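The walleye quit biting on Lostance Lake the week I bought my license, so I blame the license. My uncle's boat leaks, but he calls it character, and we went out anyway - 32 degrees and me in sneakers.

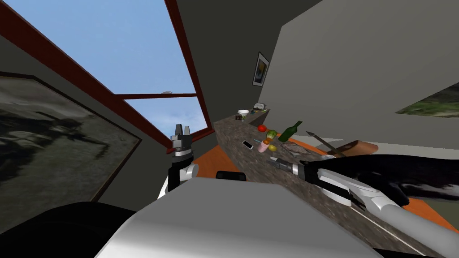 Did I catch anything? One perch, short enough that I had to put it back.

By noon we'd drifted clear over to the Farstead side, where the rules change and you need a second stamp. I had eight bucks on me. The stamp was nine!
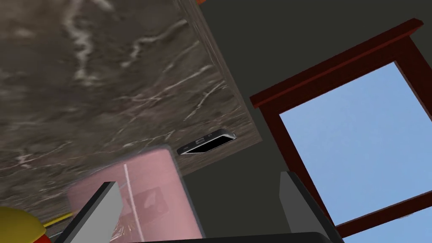
Chapter two: The Farstead Side

So I reeled in fast and tried to look like a passenger (hard to do with a rod between your knees). A green boat came puttering up to us anyway.

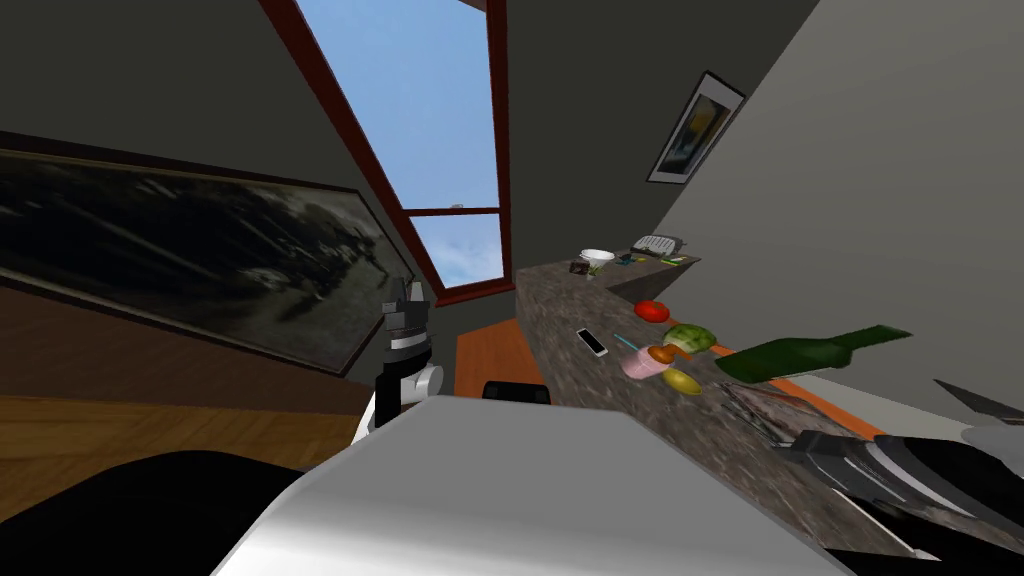
Escobar leaned over the rail and told us the line was back at the red buoy, and would we please be on the other side of it before he finished his coffee. We rowed.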